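The Glass at the Side of the Plate

At Pinthorpe, the residential college of hospitality on the north side of the harbor, the first lesson of the service year concerns water. Students arrive in October expecting knives and stoves. They are given a cloth, a table and a supply of plain drinking glasses, and they remain in that company until they can fill one properly.

The course was drawn up by Latifa El Ouafi, who managed dining rooms for many years before she joined the teaching staff. In her view, water is the part of a meal that guests notice least when it is served well and most when it is served badly. It is also the only item on the table that will be poured again and again in front of the person drinking it.

"A guest will forgive a late soup," Ms. El Ouafi said. "A wet sleeve is remembered."

The practice room holds 9 tables, each set for a single student. Sessions begin shortly after breakfast and continue for 2 hours. In that time the students pour from pitchers, from carafes and from bottles, and the instructors move among them with very little to say. Comments are written on a card and handed over at the end.

Bottles receive the most attention. A pitcher has a lip that guides the stream and a handle that steadies the wrist. A plastic bottle has neither. Its walls give under the fingers, and a firm squeeze at the wrong moment sends water out faster than the hand intended. Air must also enter as the water leaves. When the bottle is tipped too far, the two compete for the same narrow opening, and the stream comes in gulps.

Mitra Nazari, the senior instructor, teaches a low pour. The mouth of the bottle is brought close to the rim of the glass, the bottle is tilted only as far as the flow requires, and the grip is kept light. The pour ends with a small turn of the wrist, which keeps the last drops from running down the outside. She asks that the glass stay on the table throughout.
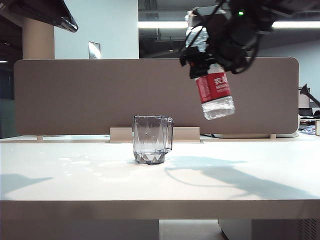
A faceted glass mug with a shallow layer of water in it, and a spill on the white tabletop beside it.

The choice of glass matters as well. The college keeps stemmed glasses for formal dinners, but most of the training is done with heavier pieces, including mugs with handles and cut or molded patterns. These are the vessels found in staff dining rooms, hospital cafeterias and family kitchens, where a good share of the graduates will find work. A pattern near the base helps the hand hold the glass. It also bends the light, so that a small amount of water can be hard to judge from above. Students are taught to lower their eyes to the level of the table before deciding whether a glass needs more.

The stock is looked after by Pejman Rezaei, whose storeroom contains around 1000 pieces. He washes new glassware before it is issued and sets aside anything with a chip at the rim. Handled mugs are stored upright on open shelves, with the handles facing the same way. Mr. Rezaei does not permit stacking. Molded glass can wedge together, and the attempt to free one piece often costs both.

Spills are treated as a regular part of the work. The college teaches a fixed order for dealing with them. The glass is moved first, to a dry part of the table. A folded cloth is then laid over the water and left for a moment to take it up, before any wiping is done. Wiping too soon spreads the water toward the edge and onto the floor. A second, dry cloth finishes the surface, and the foot of the glass is dried before it is set down again.

White tabletops present a particular difficulty. Clear water on a smooth pale surface can be seen from one side and missed entirely from the other, depending on the light. Ms. Nazari has her students bend and look along the table toward the window. Patches that were overlooked from a standing position usually show themselves as a shine.

The course closes with a supper for staff and former students, at which the new class serves water and nothing else. The most recent supper seated guests at 4 long tables in the old reading room. Zohreh Sharifi, who completed the course and now supervises the dining room at the Hastari, a small hotel nearby, attended as a guest. She reported that her glass had been filled several times in the course of the evening, and that she had been aware of it only once, when she looked down and found it full.

Applications for the next service year are received by the college office until the end of the spring term. Applicants are not required to have worked in a dining room before.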